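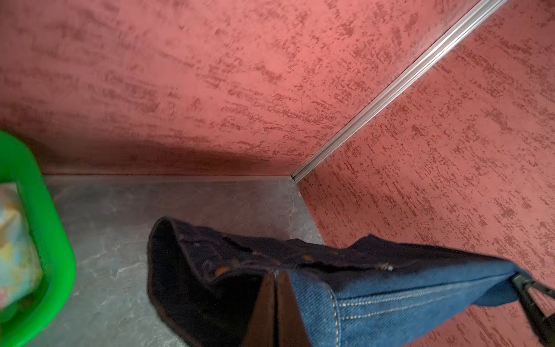 Corner detail: mottled pink and red wall surface with metal trim.

Menska to open linen hire depot in Damik and change its terms for small guest houses

Minimum order removed for properties with fewer than ten beds
Item-level billing replaces the flat weekly charge from March
Wash and repair work to be done on one site

Media release
For immediate use

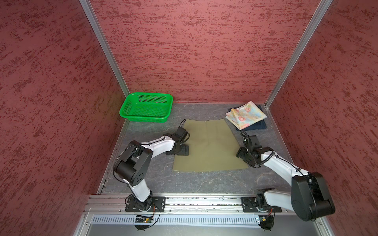

DAMIK, 10 January 2019 - Menska, the household and guest house linen hire firm, will open a second depot in Damik in March. The site will serve guest houses, holiday flats and small care homes that at present receive their linen from the firm's older depot at Mateck.

The new depot has been fitted out in a former seed warehouse on Athanasiadis Road. It will hold washing, drying, pressing, inspection and repair under one roof. At Mateck, repair is done in a separate building and items sent for mending spend up to four days outside the main stock. Menska expects this delay to fall to one day at Damik.

The depot will start with a stock of 2,000 sets. A set is one fitted sheet, one duvet cover, two pillowcases and two towels. Table linen and kitchen cloths are held apart from the sets and can be ordered singly or in packs of five.

Changes to hire terms

Customers supplied from Damik will move to new terms on the day the depot opens. Customers who stay with Mateck will keep their present terms until their contracts come up for renewal.

The main change is to the way hire is charged. Under the present terms a customer pays a flat weekly sum based on the number of beds, whether or not the beds have been used. Under the new terms each item is charged when it leaves the depot, and there is no charge for a week in which nothing is ordered. A standing fee, payable every three months, covers collection and the upkeep of stock.

The minimum order will be dropped for properties with fewer than ten beds. Larger properties will still be asked to order at least one set per bed in any week in which a delivery is made.

"The flat charge was simple to run, but it suited places that are full all year," said Marina Psarras, head of operations at Menska. "Most of the guest houses on the Damik side close for part of the winter. They have asked us for several years to bill by the item and the stock records now allow us to do it."

Trial results

The new terms were tried with 17 properties over one full season. Of the deliveries made during the trial, 89 per cent matched the order in full at the first visit. The remainder were short by one or more items, most often bath towels, and were made up at the next visit at no charge.

The trial also led to a change in the way worn items are handled. Sheets with small holes or weak seams will be mended once and returned to stock with a thread mark at the hem. An item that fails inspection a second time will be cut down for cleaning cloths. Patterned items will be mended only where the repair does not cross the print.

"A second repair on cotton sheeting rarely lasts long enough to pay for the work," said Chrysoula Bakalis, who manages textile inspection. "One repair, well placed, gives a useful further period of service. Dark colours are checked under a stronger lamp, as thin patches are harder to find."

Deliveries and returns

Deliveries from Damik will be made on a fixed route, with the order list closing at noon on the day before. Used linen should be shaken out, sorted into white and coloured, and left in the bags supplied. Damp items should not be bagged overnight. Blankets, bath mats and customers' own linen are accepted by prior agreement and are charged by weight.

Stained items are not charged as lost unless the stain remains after two washes. Lost items are charged at the replacement price shown on the current list, less a reduction for age.

Existing customers in the Damik area will receive a letter setting out their new route, their account number and the price list. New accounts can be opened from today for first delivery in March.

About Menska

Menska supplies bed, bath and table linen on hire to guest houses, holiday flats and care homes. It runs its own laundry and repair rooms.

Media contact: Margit Moen, Menska press office
Account enquiries: Paraskevi Kontogiannis, customer accounts, Damik depot

Ends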